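4. Folding and putting away

Read section 3 first if the load isn't sorted yet. Ribbed pieces, knits and towels go in here. Sheets are in section 5.

Before you start
Clear the table, wipe it, let it dry. Hands clean, no rings. Check the care tag on every piece, not just the top one. Anything still damp at the seams goes back on the Lesum rack. Do not fold damp, it will smell by morning.

4.1 Shake out
1. Take one piece by the two top corners.
2. Shake twice, away from your face.
3. Hold it up and look at the ribs. They should hang straight down. If they lean, pull gently at the opposite corner till they don't.
4. Lay flat, good side down.

Note: bunched fabric hides things. Tissues, socks, a hair tie. Run a hand through any thick bit before you go on.

4.2 Fold
1. Long side to long side. Ribs stay parallel to the fold.
2. Smooth from the middle out with a flat hand. Don't drag, it stretches the edge.
3. Fold in half again, top to bottom.
4. Last fold in thirds. Rounded edge faces you, loose edges to the back.

Wavy edges are normal on knits. Don't try to iron them straight. Ah-rin Bae tried with the old guest set and they came out shiny.
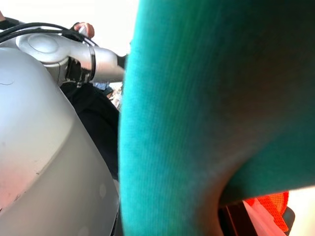 Caution: no pressing down on the finished fold. A soft round fold is what you want. A sharp crease sets in the pile and takes a full wash to get out.

If the piece slides off the table, start over from 4.1. Quicker than fixing it halfway.

4.3 Sorting by color
Go by the lit side of the cloth, not the inside of a fold. Teal and green look the same in shadow and we have had mixups. Take it to the window if your not sure. Blues on the left shelf, greens on the right, whites up top.

Odd pieces with no match: Hwang bin, lid closed. Gus Fitzsimmons goes through it in August.

4.4 Stacking
1. Heaviest at the bottom.
2. Folds all facing out so you can pull one without wrecking the pile.
3. Stop at 4 high for bath size. Hand size can go higher if it stands on it's own.
4. Leave a finger of space at the back for air.

Note: shelves in the Irkow cabinet are 60 cm deep. Bath size fits with the thirds fold only. In half it sticks out and the door catches.

Caution: never force the door. Take the stack out, refold, try again.

4.5 Problems
Fold falls open - too thick at the last turn. Undo it, smooth, redo.
Lint on dark pieces - shake again outdoors, then use the brush from the top drawer. No tape on ribbed cloth.
Loose thread - snip, don't pull. Small scissors are with the brush.
Musty smell - rewash, dry fully, see section 2.

Missing labels or shelf clips, ask Lorraine Lightfoot, ext. 202.

Section 4 last changed April 2, 2026. Next: 5. Sheets and covers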